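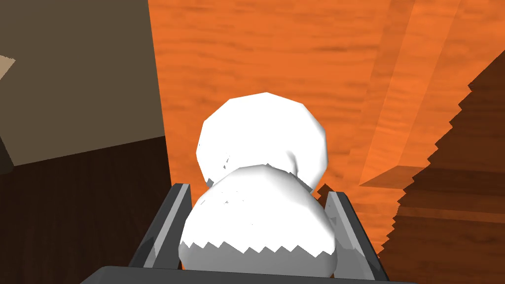

Bukel is opening a second place in Bastside, and yes, the dumplings are coming too

Posted July 31, 2023

I have been sitting on this one for a couple of weeks and I'm finally allowed to write it up! Bukel, the little dumpling and soup counter over in Morkoton that half of you have emailed me about at one time or another, has signed a lease in Bastside and plans to open in September. The address is 1555 Moussa Street, the long low building that used to be the carpet store and then, very briefly, a frozen yogurt place that I went to once and did not love.

If you've never made the drive to Morkoton, let me catch you up. Bukel does four kinds of dumplings, two soups, a cucumber salad and a fried dough thing with honey that they only make until the dough runs out. That's the whole menu. You order at the window, they shout your number, and you eat standing up at the ledge or sitting on the wall outside the bank. I have eaten there in the rain. I have eaten there in my good coat, which still has a chili oil spot on the cuff, and I'd do it again tomorrow.

The new place will have tables. I know! I asked twice to make sure I'd heard right. There'll be room for 100 people when everything is set up, split between the main room and a back room you can book for birthdays and showers and so on. They're also putting in a long counter facing the kitchen so you can watch the folding, and that's where I intend to spend most of the fall.

What's on the menu

The four dumplings are all making the trip: pork and cabbage, beef and onion, mushroom, and the potato ones with the browned butter. The mushroom is the one I order most, and it's getting a bigger serving in Bastside (eight to a plate where Morkoton gives you six). Both soups are staying. The clear chicken one is what I want when I have a cold, and the red one is what I want the rest of the time, although I'll warn you that it has gotten hotter over the past year and they seem pretty pleased about it.

New for Bastside is a short list of things from the grill. I tried two of them at a tasting last week, the lamb skewers and a charred eggplant dish with yogurt and walnuts. The lamb was good. A little chewy on my first skewer, much better on the second, so I'm guessing they're still getting to know the grill. The eggplant, though, I would have licked the plate if I'd been home by myself. It was smoky and sweet and there was something sour on top that I couldn't place. I asked, and they laughed and changed the subject.

There will also be breakfast on weekends, and I did not see that coming from a dumpling place. Eggs baked in the red soup base, flatbread, a big pot of tea for the table. I haven't tasted any of it yet so I can't tell you much, except that I've already told my sister we're going. 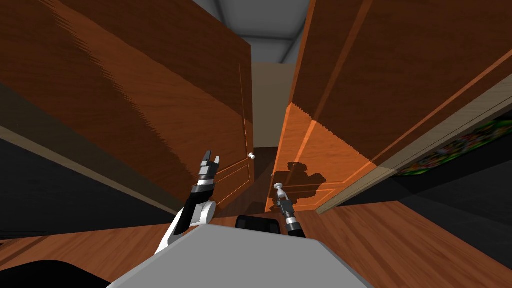 Paneled wooden cabinet doors, with a small round white knob.

Prices and parking

I know you're going to ask. A plate of dumplings will cost the same in both places, and the soups are going up by a dollar in Bastside because the bowls are bigger. The grill dishes weren't priced yet when I was there. I've asked them to let me know and I'll add it here when they do.

Parking on Moussa Street is what it is. There's the small lot behind the building, which the restaurant shares with the dry cleaner and the phone repair shop, and after six you can use the lot across the road too. The number 4 bus stops right at the corner. If you're coming from the north side I'd honestly take the bus, the left turn there at dinnertime is miserable and I've seen people sit through three lights.

There was some back and forth with the city over the sidewalk tables. Neighbors on the block put together a petition in favor of them, which I signed, and it ended up with 577 names on it. For a few patio tables! The permit came through earlier this month, so there will be outdoor seating for as long as the weather lets us have it, with heaters to stretch it out a bit. Dogs are fine outside. No dogs inside, so please don't write to me about it, it's a health code thing and I have no pull with the health department.

What happens to Morkoton

Nothing, happily. The original window is staying open with the same hours and the same menu, and most of the same people behind it. Two of the cooks are moving over to Bastside to get the new kitchen going, and the rest of the crew is being hired now. They're looking for dishwashers, servers and at least three people to fold, and they'll train you on the folding if you're patient and don't mind an early start. Stop by the window and ask for an application if that sounds like you. I tried folding one at the tasting and it came open in the water, so I'll be keeping my day job.

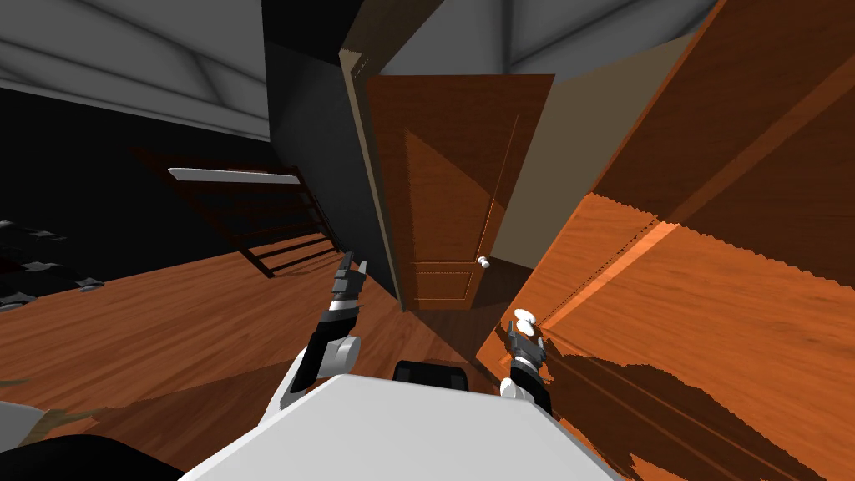
Opening day is where it gets fun. Bukel is giving away a plate of dumplings to the first 200 people through the line, one plate each, your pick of the four. Doors open at eleven and I would plan on being there well before that, given how the line looked in Morkoton on their anniversary (it went past the bank and down to the post office). The entrance is a little confusing, so don't go by the big glass windows on Moussa Street, which is where the carpet store had its front. You want the side of the building, by the bike racks, and a brown wooden door, same idea as the one in the picture just up there. The line will start there and run back toward the lot. If you end up at the dry cleaner's counter you've gone one too far, and believe me, I did exactly that on my way to the tasting.

They aren't taking reservations for the first two weeks. After that you'll be able to book for groups of six or more, by phone only for now. The back room is a separate thing and they've already had calls about it, so if you have a September or October birthday in the family I'd get moving. There's a minimum spend on it, which they said they're still working out, and you can bring your own cake.

Some odds and ends from my notes. The fried dough with honey will be on the menu at both places, and yes, it will still run out. There's a kids' plate with three potato dumplings and plain noodles. The mushroom dumplings are vegan but the potato ones aren't, on account of the butter. No alcohol at first, they've applied for a beer and wine license and are waiting to hear. Takeout starts on day one, delivery doesn't, and they're going to sell bags of frozen dumplings out of a freezer by the register. I asked whether there was a limit on how many bags a person can buy and they thought I was kidding.

The exact opening date is going up on the door and on the chalkboard at the Morkoton window as soon as the final inspection is done. I'll post it here the minute I hear. If you've been to Bukel and have a favorite, tell me in the comments, and if it's the beef and onion I'd like to hear why, because I've tried those three times now and I still don't get it.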